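Thrift store plates, what's your rule?

grinitz_kitchen
May haul thread got me going again so I'm starting a new one! I've been replacing our chipped dinnerware one piece at a time and I am having the best time. My only rule is plain and round, no matching sets. Five plates so far, the cheapest was 2 dollars, and I love every one of them (my sister says they look like a diner closed down in my cabinet, fine by me).

So what do you all look for? Foot ring? Weight? I tap mine with a knuckle and listen for a clear ring. A dull thunk usually means a crack I can't see yet.

singhal77
Tapping works great on porcelain, less so on stoneware. I've passed on perfectly good stoneware because it sounded dead. Run a fingernail around the edge instead, you'll feel a chip way before you see it.

grinitz_kitchen
Ooh, trying that on the next one. My newest favorite, by the way:

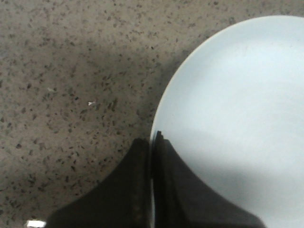
Big white one on the counter. Look how thin that rim is!

wilerwoods
Love it. I'd still say buy sets though. I did the mix and match thing for years and they never stacked right, the whole pile leaned. Then I found a full service for 14 at an estate sale and my cabinet finally closes.

singhal77
Disagree! Stacking depends on the foot, so just bring one of your own plates along to the store and nest them right there in the aisle. People stare. Who cares.

wilerwoods
Okay, I'm not carrying a dinner plate around in my purse, but I respect it.

Etornam Adjei
Potter chiming in. Thin rims are lovely and they also chip first, so keep them out of the crowded side of the dishwasher. Gray marks from silverware are mostly metal rubbed onto the glaze, and a paste of baking soda will often lift them. Fine cracks in the glaze are another story, I keep those plates for display.

grinitz_kitchen
Etornam, thank you, I have one with gray marks all over it and I was about to give it away! Getting the baking soda out tonight.

wilerwoods
Report back please. I have a gravy boat in the same shape.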